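Section 7: Settling In the Pukar Bench and Laying Out Your First Key Ring

By now you should have the Pukar standing where you want it, with the rails up and the patterned panels in place. If you've come straight to this section because the putting together is the dull part (and plenty of our customers do!), please go back and finish Section 6 first. We'll wait for you.

This section takes you through getting the tabletop ready, choosing what goes on the hook rail, and setting out a Stockdale key ring so you can look it over properly. Put aside almost 28 minutes for your first go, and a good deal less once you have the knack.

Getting the table ready

1. Wipe the tabletop with a soft, slightly damp cloth, going along the wood grain. Dry it with a second cloth.

2. Run a dry paintbrush along the slots in the front rail. Bits love to settle in those grooves, and a cloth just slides over the top of them.
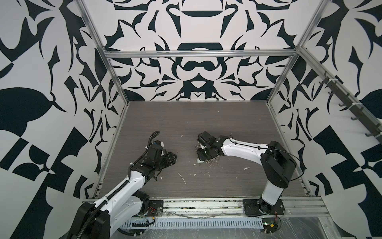
3. Decide what you would like on the hooks before you start hanging things up. We suggest light items only: a cloth on a loop, a small brush, a spare length of chain. Anything heavy belongs on the table or in a drawer.

4. Check that the panels are sitting flat. The black-and-white design should be dusted with a dry cloth, never sprayed.

Note: People do ask us whether such a lively pattern is distracting to work beside. Most of us at the Trerport workshop stopped noticing it within a week – and then rather missed it when we sat down at a plain bench again. If you would prefer plain gray, ask for part 426, and we'll be glad to swap the panels for you.

Laying out the key ring

5. Place the flat ring-shaped washer near the middle of the table, well away from the edges.

6. Lay the chain in a loop around the outside of the washer, easing it along with a fingertip until it lies flat. Take your time over this. A twisted link is much easier to spot when the chain isn't bunched up.

7. Let the small split ring rest to one side, and bring the white tag out below the chain so it doesn't end up underneath.

Caution: Split rings can pinch, and they are hard on fingernails. Use the opening tool from your kit. Keep small parts away from young children and pets. 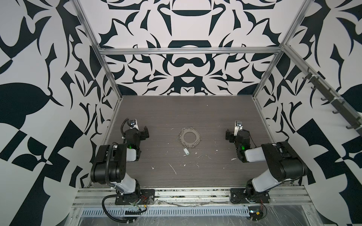
Derek Inskip
Bench Guides and Customer Care, Sadow

8. Look over the chain link by link, then the split ring, then the tag. If a link has opened up, set the whole piece aside and write to Dennis Pilkington in our parts room, who will send a replacement in a padded envelope along with a very cheerful note.

9. Brush away any white specks from the tabletop before you put the key ring back in its pouch.

Looking after the rails
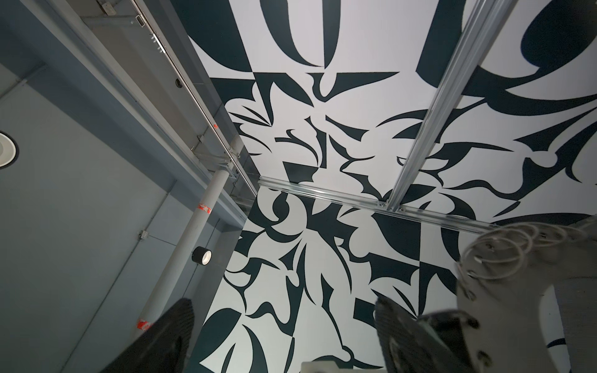 Silver rails need very little from you, but a quick check every August, or whenever you move the bench, is a kind thing to do for them. Start with the long straight runs and feel for anything that shifts under gentle pressure. Then find the places where one rail meets another across the pattern, and look for the small metal connector plate, which is fastened with screws. Snug each screw with the short driver, a little at a time, and stop as soon as it feels firm. The rails cast faint shadows on the artwork, so bring a flashlight if you're checking the panel for scuffs.

Caution: Don't stand on the table to reach the higher rails. Use a steady stepladder.

Next: Section 8, Storing Chains and Tags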